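Curnov 配置検討システム 設置・運用の手引き
第3章 調達計画および予算の策定

3.1 本章の適用範囲

本章は、卓上作業用ロボットアームを新規に導入する部署、または既設のアームに周辺設備を追加する部署を対象とし、機種選定の着手から予算申請書の提出までに必要な手順を定める。据付工事の実施手順は第4章、検収および引渡しは第5章による。

本章の手順は、Curnov 上で設置予定場所の仮想モデルを作成済みであることを前提とする。モデルが未作成の場合は、第2章に従って作成し、室の内法寸法、扉の位置、コンセントの位置を入力したうえで本章に進むこと。

用語は次のとおりとする。

本体:ロボットアーム、制御装置およびこれらに標準で付属するケーブル類。
周辺設備:架台、作業卓、エンドエフェクタ、非常停止装置、照明、保護具その他、本体以外に調達を要するもの。
対象物:アームが把持、移動または回避する物品。
申請者:予算申請書を作成する部署の担当者。
審査担当:申請書の内容を確認する設備計画室の担当者。

注記:本体と周辺設備は、同一の業者から購入する場合であっても、見積書を分けて取得する。固定資産の計上単位が異なるためである。

3.2 計画前の確認

調達計画に着手する前に、次の各項を確認し、結果を Clikeck 確認票の「A 事前確認」欄に記入する。

1. 導入の目的を、作業の内容で記述する。「自動化の推進」「研究の高度化」等の記述は受け付けない。「円卓上の食器を所定の位置へ移す」のように、何をどこからどこへ動かすかがわかる文とする。

2. 対象物の一覧を作成する。寸法、質量、表面の状態、変形の有無を記入する。実物が手元にない場合は、入手予定の品名を記入し、備考欄に「未計測」と記載する。

3. 作業卓の形状および高さを確認する。既存の卓を流用する場合は、天板の外形と脚の位置を実測する。カタログ寸法の転記は認めない。

4. 設置予定の室について、管理部署の使用承諾を得る。口頭の承諾しか得られていない段階では、申請書を提出できない。

5. 室の電源容量および接地の有無を、施設担当に照会する。回答には日数を要することがあるため、機種選定と並行して早期に照会すること。

6. 廃棄する設備がある場合は、その撤去費を別に見積もる。撤去費を導入費に含めて申請した場合、差し戻しの対象となる。

注意:目的の記述が確定する前に本体の見積りを依頼しないこと。可搬質量またはリーチの不足が後から判明し、見積りを取り直す例が多い。

3.3 仮想モデルによる配置の確認

予算額を算定する前に、Curnov 上で配置案を作成し、本体、卓および対象物の位置関係を確認する。配置案は申請書の添付資料となり、審査担当はこれを基に架台の要否、卓の流用の可否および通路の確保を判断する。

1. Curnov を起動し、第2章で作成した室のモデルを開く。

2. 「機器」一覧から候補機種のモデルを選び、架台の上に配置する。候補が複数ある場合は、機種ごとに配置案を分けて保存する。

3. 作業卓のモデルを配置する。円形の卓を用いる場合は、中心位置と直径を入力する。

4. 対象物のモデルを卓上に置く。実際の作業で同時に卓上に置かれる物品は、すべて配置する。一部を省略すると、把持時の干渉が見落とされるおそれがある。

5. アームを作業開始時の姿勢にする。次に、最も遠い対象物に対する把持姿勢を確認する。

6. 視点を変えて、各姿勢の画面を保存する。
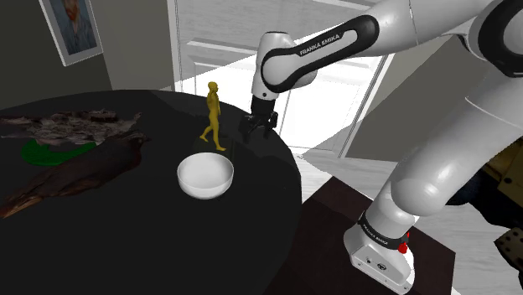

架台の費用は、申請書において最も計上漏れの多い項目である。本体の見積書には通常、架台が含まれず、卓の天板に本体を直接固定する計画から途中で別置きに変更した場合には、架台の購入費、アンカー工事費および床の養生費が一度に追加となる。配置案の作成時点で、本体を天板に載せるか、別の台に据えるかを決定しておくこと。黒い円卓の右手に焦茶色の台を設け、白いベースをその上に据えた配置では、卓と台は別の項目として見積りに記載する。アームは台から立ち上がって卓の側へ折れ、グリッパが天板の縁に近い位置で下を向いているため、卓の奥行き方向のどこまでを作業範囲とするかについても、同じ画面を用いて審査担当と合意しておくとよい。合意した範囲は配置案の注釈に記入し、口頭の了解にとどめない。

7. 本体の最大到達範囲を表示し、すべての対象物が範囲内に収まることを確認する。範囲の境界付近にある対象物については、把持姿勢が成立するかどうかを個別に確認する。

8. 架台の外形から壁面までの離隔を測定する。保守のための離隔は、最小300 mmとする。

9. 人が通行する側の通路幅を測定する。通路幅は600 mm以上とし、アームの可動範囲と重なる部分は通路に算入しない。

10. 室の扉の開閉軌跡と、架台、卓および制御装置の位置が重ならないことを確認する。

11. 測定値を Clikeck 確認票の「B 配置確認」欄に転記する。

注意:通路幅が不足する場合に、アームの可動範囲をソフトウェア上の制限のみで狭めて適合としてはならない。機械的な可動制限または防護柵の追加を検討し、その費用を予算に含めること。

注記:仮想モデルの卓が円に近い多角形で表示されることがある。これは表示用の形状データによるものであり、見積依頼書の寸法は、卓の実測値または製作図の値から記入する。画面から読み取った値を製作寸法としてはならない。

3.4 エンドエフェクタの選定

エンドエフェクタの費用は、把持する対象物の種類によって大きく変わる。対象物の一覧を基に、次の順序で選定する。

1. 対象物を、縁をつかむもの、胴体をはさむもの、把持せずに回避するものに区分する。深さのある器は、縁をつかむ方式と外側からはさむ方式のいずれも候補となるため、双方の姿勢を確認する。

2. 人物や鳥をかたどった置物のように、細い部分と太い部分を併せ持つ対象物については、把持位置を1か所に定め、図示する。把持位置を定めない見積依頼に対しては、業者は余裕を見込んだ大型の機種を提示しやすい。

3. 表面に凹凸のある対象物については、指先の交換部品の価格を別に確認する。指先は消耗品として扱い、初年度分を導入費に、次年度以降の分を運用費に計上する。

4. 本体との取付部の形状を確認する。変換板を要する場合は、その製作費を計上する。

5. 通信方式および電源の供給方法を確認する。本体の内部配線を使用できない場合は、外部ケーブルの引回しに要する部品を計上する。

6. 選定結果を配置案に反映し、3.3 の手順5以降を再度実施する。

注意:エンドエフェクタの質量は、対象物の質量と合わせて本体の可搬質量以下でなければならない。変換板、カメラおよびケーブルの質量も算入すること。

3.5 見積りの取得

見積りは、配置案および対象物の一覧を添えて依頼する。添付のない依頼に基づく見積書は、申請書の根拠資料として使用できない。

1. 見積依頼書に、配置案の識別番号、納入場所、希望納期および検収条件を記入する。

2. 本体については、当該機種を取り扱う業者から取得する。取扱業者が1社に限られる場合は、理由書を添付する。

3. 架台および作業卓については、Bevan を含む登録業者から相見積りを取得する。既存の卓を流用する場合は、補強に要する費用のみを依頼する。

4. 据付および調整については、Alcombe に依頼する。現地調査の費用が据付費に含まれるかどうかを、必ず書面で確認する。

5. 見積書の受領後、依頼した項目がすべて記載されていることを確認する。「一式」と記載された項目は、内訳の提出を求める。

6. 見積書の有効期限を確認する。審査の期間中に期限が到来する場合は、延長の可否をあらかじめ照会する。

標準的な見積取得期間は4週間とする。架台を特注する場合または室の改修を伴う場合は、これを超えることがあるため、提出期限から逆算して依頼日を定めること。

注記:輸入品を含む見積りでは、為替の変動による価格改定の条件が付されることがある。条件の有無を確認票に記入し、改定の可能性がある場合は、申請書の備考欄に基準とする為替の取扱いを記載する。

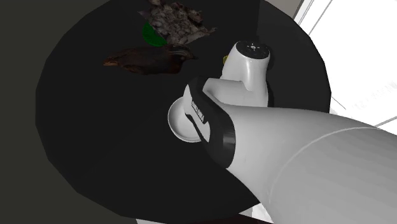

見積書の比較にあたっては、総額のみを比較せず、保証の範囲、保守員の到着までの時間、代替機の有無および教育の内容を同一の様式に並べて記載する。保証の開始日が出荷日とされている見積書は、検収日からの開始に改めるよう業者と協議する。協議が整わない場合は、その旨を比較表に記載し、当該業者を直ちに除外することなく審査担当の判断を求める。

値引きの記載がある場合は、本体と周辺設備のいずれに対する値引きかを明らかにさせる。総額から一括して値引かれている場合は、各項目の価格に応じて按分し、按分の計算書を添付する。

3.6 予算額の算定

予算額は、次の区分により算定する。各区分の金額は消費税を含めて記入し、税率が異なる項目がある場合は行を分ける。

(1)本体費
本体、制御装置、標準ケーブルおよび必要なソフトウェアの使用許諾料。使用許諾が年単位で更新されるものは、初年度分のみを計上する。

(2)周辺設備費
架台、作業卓、エンドエフェクタ、変換板、非常停止装置、防護柵および照明。配置案に記載のない設備は計上できない。

(3)据付費
搬入、固定、配線、原点調整および動作確認。搬入経路に段差またはエレベータの積載制限がある場合は、分割搬入の費用を含める。

(4)安全対策費
リスクアセスメントの実施、床面表示、掲示物および保護具。リスクアセスメントを部署内で実施する場合も、実施者の所要時間を記載する。

(5)教育費
操作者および保守担当者の講習。講習会場までの旅費は旅費の区分で別に申請する。

(6)運用費
消耗品、定期点検、ソフトウェアの更新および電力。導入費とは別の表に、年度ごとに記入する。

周辺設備費の1件当たりの上限は、2,204千円とする。上限を超える場合は、超過の理由と、配置案の変更による低減を検討した結果を添付する。防護柵の追加により上限を超える場合も、同様の扱いとする。

注意:周辺設備費の上限に収める目的で、非常停止装置または防護柵を据付費に移して計上してはならない。

算定の手順は次のとおりである。

1. 採用予定の見積書から、各項目を上記の区分に転記する。

2. 転記した合計額と見積書の総額が一致することを確認する。

3. 既存設備を流用する項目には、金額欄に「流用」と記入し、資産番号を併記する。空欄のままとしない。

4. 予備費を計上する場合は、使途を記載する。使途の定めのない予備費は認められない。

5. 運用費について、本体の使用予定期間にわたる表を作成する。指先等の消耗品は、交換の間隔を業者に確認したうえで記入する。

6. 作成者以外の者が計算を確認し、確認票の「C 金額確認」欄に署名する。

3.7 見落としやすい費用

過去の申請において、採択後に追加の支出が生じた項目を次に示す。該当の有無を申請前に確認すること。

床の補強または水平調整:架台を設置する床が二重床である場合、支持脚の追加を要することがある。施設担当への照会の際に、架台と本体の合計質量を伝える。

既存の卓の補強:アームを載せない卓であっても、動作中に対象物を押し付ける作業では天板が動くことがある。脚の固定または滑り止めの費用を確認する。

照明および遮光:窓からの光が壁や扉に強く当たる室では、時間帯によって明暗の差が大きくなる。カメラを用いる作業では、遮光幕または照明の追加を検討する。午前と午後の双方について室の状態を確認することが望ましい。

天板の表面処理:暗色の天板に暗色の対象物を置く作業では、カメラによる輪郭の検出が不安定になる場合がある。天板に敷くシートは安価であるが、固定方法を含めて検討し、周辺設備費に計上する。

対象物の予備:試験中の破損に備え、対象物の予備を確保する。購入時期が異なると形状や色が変わる物品については、導入時に一括して購入する。

梱包材の処分:据付業者が持ち帰るかどうかを見積書で確認する。

保管場所:予備の指先、治具および保護具を収納する棚を要する場合は、配置案に記入する。棚の扉を開いた状態でも通路幅を確保すること。

3.8 申請書の提出

1. Curnov の「出力」画面で配置案を確定する。確定後の変更には審査担当の承認を要する。

2. 次の書類を1組にまとめる。
 申請書
 Clikeck 確認票(A、B および C の各欄を記入済みのもの)
 対象物の一覧
 配置案および各姿勢の画面
 見積書および比較表
 室の使用承諾書
 電源および床に関する施設担当の回答

3. 設備計画室に提出する。次年度予算の受付は2月に締め切る。締切後に提出された申請書は、補正予算の審査に回付する。

4. 審査担当から照会を受けた場合は、書面で回答する。配置案に関する照会には、該当する視点の画面を添付する。

5. 採択の通知を受けた後に発注手続を行う。通知前の内示を根拠とした発注は認めない。

注意:見積りを取得した時点の配置案と、申請書に添付する配置案の識別番号が一致しない場合、審査は中断する。配置案を改訂したときは、改訂が金額に影響しない場合であっても、業者に改訂後の番号を通知し、見積書の差し替えを受けること。

3.9 申請後に計画を変更する場合

機種の製造中止、納期の遅延または室の変更により計画を変更する場合は、変更届を提出する。変更届には、変更前と変更後の配置案を添付し、離隔、通路幅および到達範囲の測定値を併記する。

対象物のみを変更する場合も、質量または寸法が当初の一覧に記載した最大値を上回るときは、変更届を要する。下回るときは一覧の差し替えで足りる。

架台の位置を変更する場合は、固定方法の変更の有無にかかわらず、3.3 の手順7から手順11までを再度実施する。Alcombe の現地調査が完了しているときは、再調査の要否を同社に確認し、その回答を添付する。

本章の記載内容および様式に関する照会は、設備計画室 調達計画担当 Hae-won Seok 宛てとする。照会の際は、部署名および配置案の識別番号を明記すること。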